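The Cabinet from Flat 37

So I've inherited a cabinet. Well, inherited is a big word. Emiliano Cabello from flat 37 moved back to the coast in December and left me his keys, a sack of rice and a note saying the cabinet was mine if I could get it down two flights of stairs. I could! It took me and my cousin most of an evening (and some skin off my knuckles), but down it came.

I loved it straight away, that honey-brown wood with the grain running up and down, and the tall front panel bowing out a little as if it had just had a big lunch. Mao, my sister, said it looked like something out of a dentist's waiting room. She's never liked anything I've brought home. 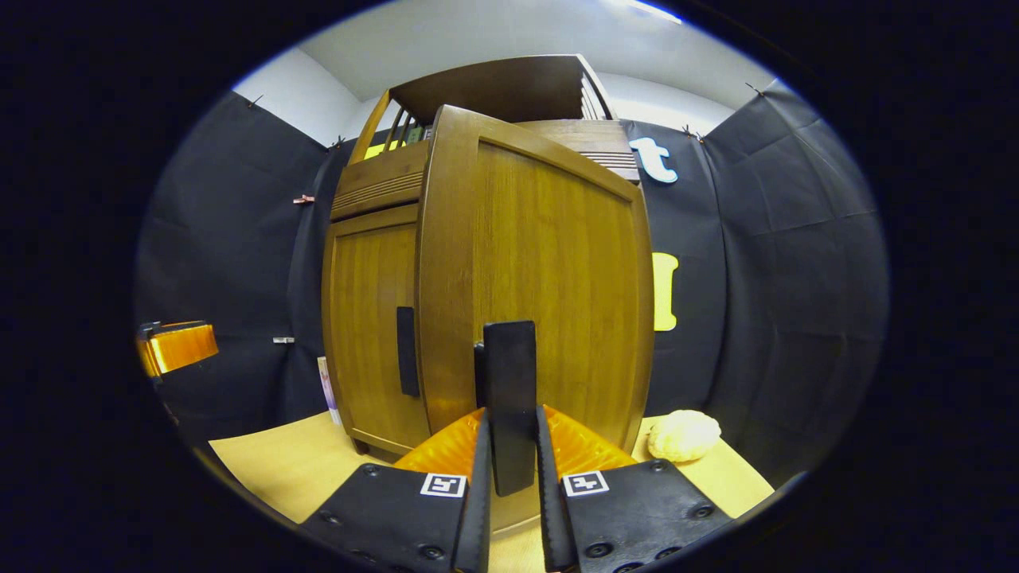 What was in the drawer

It took me a week to try the drawer, the grooved one above the door, and it stuck. I pulled, I swore, I rubbed a candle along the edges, and out it shot into my stomach. Inside were 109 letters, all tied up with kitchen string, every one addressed to Emiliano and not one of them opened.

I rang him that night. He went quiet for so long I thought the line had dropped.

"Are they from Lasska?" he said.

They were. I could hear gulls at his end, and somebody frying something.

"Read me the top one," he said, and then, before I'd got the knot undone, "No. Wait. Let me find a chair."

I made a cup of tea while he looked for one. Then I sat on the floor with my back against the cabinet and slit the envelope with a butter knife.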